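About Jastness

Jastness began in a spare room in Broltham with one workbench, a kettle and a stack of tablets that their owners had given up on. We were sure that most of them had years of good use left, and happily we were right often enough to make a living out of it. These days we repair, refresh and resell tablets and small laptops, and we still get a little thrill when an old screen lights up again!

We moved into our present workshop on Christodoulou Lane one wet May, carrying most of the stock over by hand (we don't recommend it). 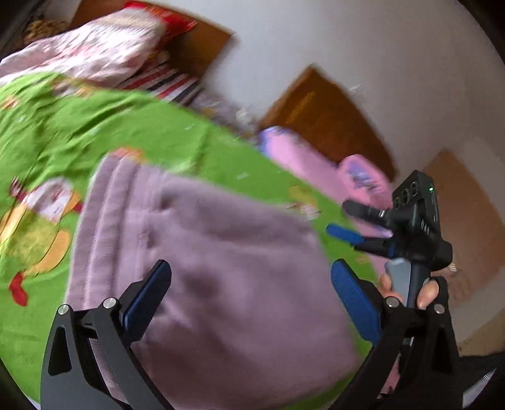
Every tablet we sell has been wiped, given a fresh copy of its system and left to run for 2 full days before it goes on the shelf. If the battery is tired we fit a new one, and we'll always tell you plainly which parts have been changed. You get a 90 day guarantee with everything, and 30 days to change your mind — no forms, no fuss, just bring it back or pop it in the post.

We also put together Hudura, our own simple start screen for people who find the usual one a bit of a muddle. It has big buttons and very little else, and it came out of a great many chats over the counter with customers buying their first tablet. It now runs on 51 different models, and we add more whenever we can get hold of one to try.
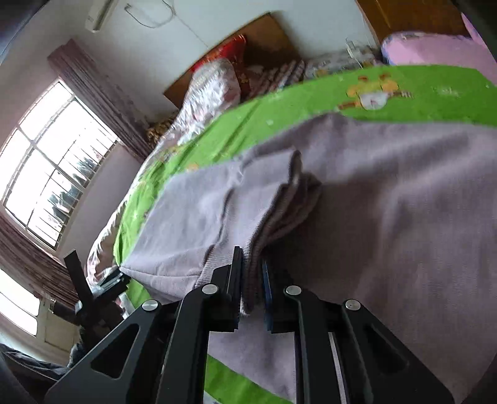 Finding us

The workshop is a short walk from Broltham station, and there is a bell if the door is shut. Do ring first if you are coming a long way, so that we can have your tablet ready for you.

Page last updated 2021-01-13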